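4 min read

Gripper opens by itself mid-move, error 401, only in the afternoon

Hi everyone, hoping somebody kind has been through this. We have two arms sorting stamped metal plates, and one of the grippers has started letting go of its part halfway through a move. It closes fine, it lifts fine, and then the fingers relax and I get a 401 on the pendant. Mornings are perfect! I've run 200 cycles before lunch without a single drop. Last week a plate came down right beside my coworker's foot, so I've stopped the cell until I understand it. I already swapped the fingertips and lowered the speed.
Posted by trallia_bench

Mender

Oh, I feel for you, and good call on stopping. On our Flevau controller a 401 was lost communication with the tool, and the gripper went slack whenever the link dropped. I'd look at the cable long before the fingers. Ours had a broken conductor near the wrist that only opened up once everything had warmed through, and it cost me two weeks of blaming the software.
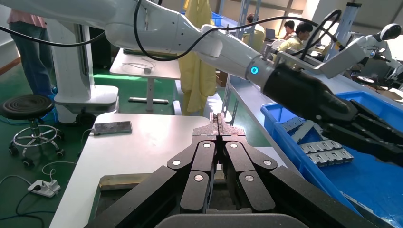 Intermittent cable faults love a spot that bends on every cycle, so go slowly and flex each stretch by hand, with the power off, before you order anything. On the white arm the black cables loop along its length and over the joints down toward the wrist, and I'd start with those bends, then the connector at the tool end. Put a meter on each conductor while you wiggle. And please keep people back from the drop area when you test again!

Huang_280

had the same thing, was a loose plug. push it in hard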